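Saturday plan was laundry. Instead I drove 20 miles to the open day at Pirgate, the robot place out past the fairgrounds. Thread!

Got there at 10 and the line for the demo room was already out to the parking lot (free donuts, so fine)

They name their projects like cats. Kono is the gripper one, Vik does shelves, and Sarner is "not ready for visitors," which of course made me want to see Sarner.
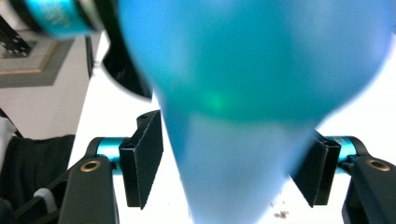

Kono room. Big blue blur, two black finger pads, two brass bushings

Alvar Fagerlund ran the demo and took every question, even the little girl who asked if it gets bored. He said he does, sometimes.

My visitor sticker said 213 and it's on my fridge now.

They're doing another one in October! I'm bringing my dad, he'll want to talk about bushings for two hours.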